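Black C-clamps — are the Grusum ones any good or is it just the paint?
Woodworking > Hand Tools and Clamping

planksandglue
My old clamps are down to the last 2 that still run true, so I've been shopping. Everyone on here keeps telling me to buy Grusum. I've read the sales page and I don't believe half of it. It says the frame takes 2000 pounds. Measured how? Before it bends, or before it snaps? No answer anywhere on the page.

I'm also not sold on the thin sliding T-handle. You can't get much grip on a thin rod, and it ends up lying across your work when you set the clamp down.

dovetail_dan
Thin rod is on purpose. It's supposed to bend before you wreck the screw. Every C-clamp I've owned had one.

planksandglue
"Supposed to." I've heard that about a lot of cheap parts. Anyway, same style of clamp, black frame and silver screw, lying flat on a glossy reddish-brown board:

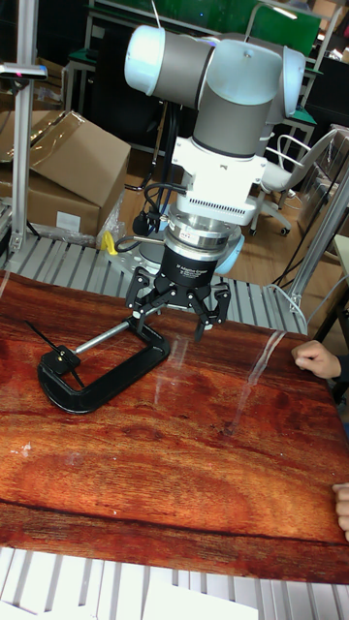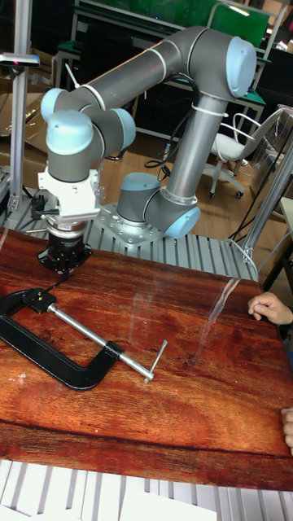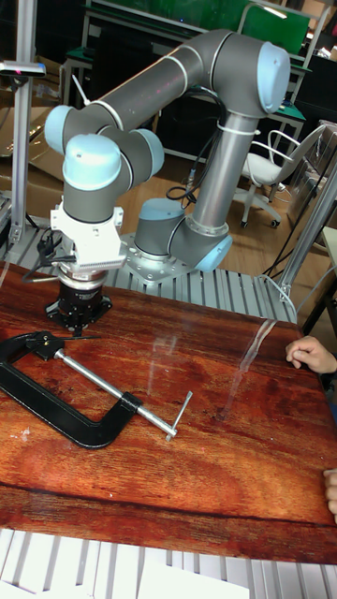
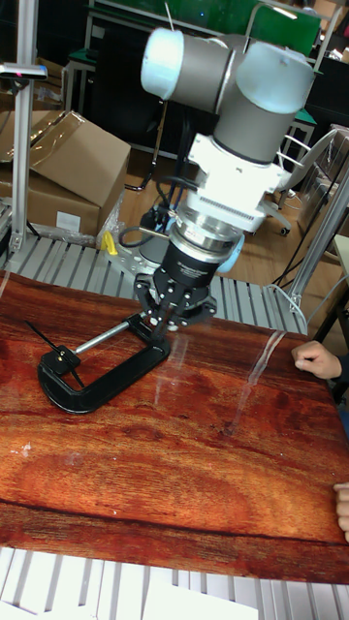 mudroom_maker disagrees with all of this and would buy the Grusum again tomorrow. I've had mine since May and used it on a bench top, a gate and one very stubborn chair. The handle has a slight bend in it now and the screw still turns fine. You're judging a clamp by its handle when the part that fails is nearly always the pad.

planksandglue
Fails how?

mudroom_maker
The swivel pops off the ball. Then you're pressing a bare screw end into your work. My Neltis did it on the second glue-up. Wiggle the pad in the store before you pay. A little play is fine, but if it flops right over, put it back.

dovetail_dan
Neltis pads are junk, agreed. Don't agree about play though. I want it to move a lot, otherwise it won't sit flat on anything tapered.

oldgrain
Can we talk about the finish instead? Nobody should be putting a bare metal clamp on a shiny board like that. I did it on a Masson tabletop with a fresh coat and got two half-moons I could feel with a fingernail. Scrap wood under both jaws, every time. And don't drag the clamp, lift it.

planksandglue
Scrap wood I can live with. I don't trust those stick-on rubber pads at all. They squash out sideways and the joint goes with them.

oldgrain
Cork works. Cut it bigger than the pad.

mudroom_maker
Or a square of old leather. Cork crumbles on me.

dovetail_dan
Back to the 2000 pounds. You will never get near that gluing boards. If you're cranking that hard your joint doesn't fit, and a better clamp won't fix it. I glued up the Dendau bench plans with about 100 turns of the wrist total and no grunting.

planksandglue
Fine, but then why print the number? If I'll never use it, it's there to make me pay more. I can get plain ones with no name on them for a lot less and they look the same to me.

mudroom_maker
They look the same until you run the screw all the way out. Check the threads near the end. On the no-name ones I tried, they were rough enough to catch a rag.

planksandglue
OK, that one I can check for myself. I'll buy a single Grusum and a single no-name and run both screws out on the bench. If I can't feel a difference I'm keeping the cheap one and returning the other. Still don't like the handle.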